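The Small Trade in Small Things

Apr 5, 2022

The toy library in Ferbridge opens at ten, and by a quarter past there is a line at the returns desk. Families pay $40 a year and can take home two items at a time. The shelves hold 430 toys, most of them used, all of them checked by hand before they go out again.

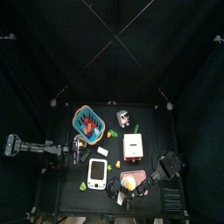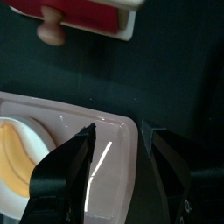 Wing-sze Shek began borrowing when her older son was two, and she now spends one morning a week at the repair bench. Parents come in asking for the big items, she finds, the play kitchens and the ride-on trucks, and then the children want the thing with a lid or a drawer. Something that opens and shuts will outlast almost anything with batteries in it. She has glued the same doll's dresser back together four times.

Toy libraries are an old idea. Many of them started small, in church halls and spare classrooms, and plenty closed when the person running them moved away. The ones that last tend to have cheap rent and a firm policy on missing pieces. Ferbridge charges a dollar for a lost part and takes it off the bill if the part turns up within the month. Puzzle pieces are the worst. They come back in coat pockets, in library books, and once in an envelope mailed from Toledo with no note.

The money is tight. Rent on the room takes most of the fees, and a secondhand sale in July brings in another $2,000 in a good year. Last summer it rained and the sale made half that. The library put off buying new shelving and spent what it had on glue, screws and paint - the things it can't do without.

Cleaning takes more time than lending. Plastic goes in a sink with dish soap. Wood gets a damp cloth and is left to dry overnight, never soaked, or the joints swell. Soft toys were dropped from the collection two years ago, when the washing got to be too much for one machine.

Across the river in Tarkside, a similar library runs out of a former shoe store. It lends by the month and charges no yearly fee, only a deposit. The two places swap duplicates every fall. Tarkside has more games and outdoor toys; Ferbridge has the better train sets, and a waiting list for the longest one.

The next sorting day is at the end of the month, and the repair bench needs small brass hinges.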